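3. Build and Setup

3.1 Hardware

The arm was built in a shared workshop in Turkdale over one winter, mostly in the evenings. The workshop had a laser cutter, a drill press and two slow 3D printers, and we limited ourselves to parts that could be made on those machines or ordered from a general supplier. The links are bolted together so that any one of them can be taken off with a single hex key. This mattered more than we expected. Over the course of the project we replaced the wrist bracket 17 times, and a welded or glued design would have cost us a new arm each time.

Power and signal lines run along the outside of the links. We tried routing them inside, but the loop at the wrist rubbed against the bracket edges and wore through. The outside routing needs more slack, and the slack has to go somewhere. When the arm reaches into a narrow space the cable reaches in with it, or hangs over the side, and the planner has no model of this. We return to the problem in Section 5.

3.2 Choice of tasks

Tasks were picked from a list written by people in the workshop who cook at home. We kept those that involved light objects and a short reach. Work with a cup in a drawer was placed in the first group, and work with a small bowl on a rack in the second. The list was fixed before any runs were made – we did not drop tasks later when they turned out to be hard.

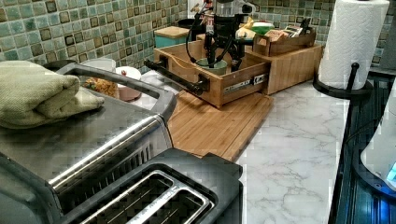
Drawer tasks put two demands on the arm that open counter tasks do not. The gripper has to come in from above at a steep angle, and the walls leave little room to correct a bad approach. In Figure 1 the arm points down toward the pale green cup near the middle of the drawer floor, with its cable looping over the left wall. A cup close to a side wall or in a corner is a different problem, and we report those runs separately. The drawer was opened by hand before each run. Opening it with the arm was left for later work, as the bar handle needs a sideways grasp that our wrist does not support well.

3.3 Procedure

Each run began with the arm in its rest position and ended when the operator pressed the stop key or when 70 seconds had passed. Vira Semeniuk operated the arm for all drawer runs and Samah Ramadan for all rack runs, so differences between the two groups may partly be differences between operators. We made 291 runs in all. Runs stopped by a loose connector were thrown out and repeated, and they are not part of that number.

Objects were put back by hand between runs, without marks or jigs. We wanted the small changes in position that come from a person setting a bowl down without thinking much about it. Other items were left where they were unless they blocked the arm's first move.

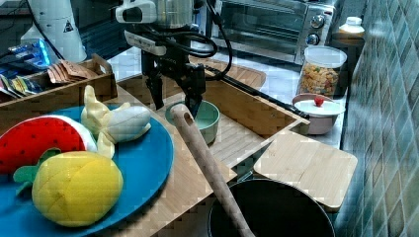 Samah Ramadan

Rack tasks looked easier on paper. There are no walls above the rim of the bowl, and the fingers can come straight down on it. The difficulty is the surface underneath. A bowl on slats can rock when one finger touches before the other, and a rocking bowl slides. We lowered the closing speed for this group and set both fingers to stop at first contact, then close together. With that change the approach took roughly twice as long, but the bowl stayed near its starting point often enough for the grasp to be tried again without help.

Utensils were a second source of trouble. A handle resting against the bowl changes how it moves when lifted, and our software treats the bowl as a free object. We did not clear such handles away. Where one fell or shifted during a run, the operator noted it in the log and let the run go on.

3.4 Calibration

The arm was calibrated at the start of each session by touching the closed fingertips to four points on the counter. We repeated this after every bracket change. Drift within a session was small for the shoulder and elbow joints and larger for the wrist, where the bolts worked loose. Thread lock helped, although it made the next bracket change slower.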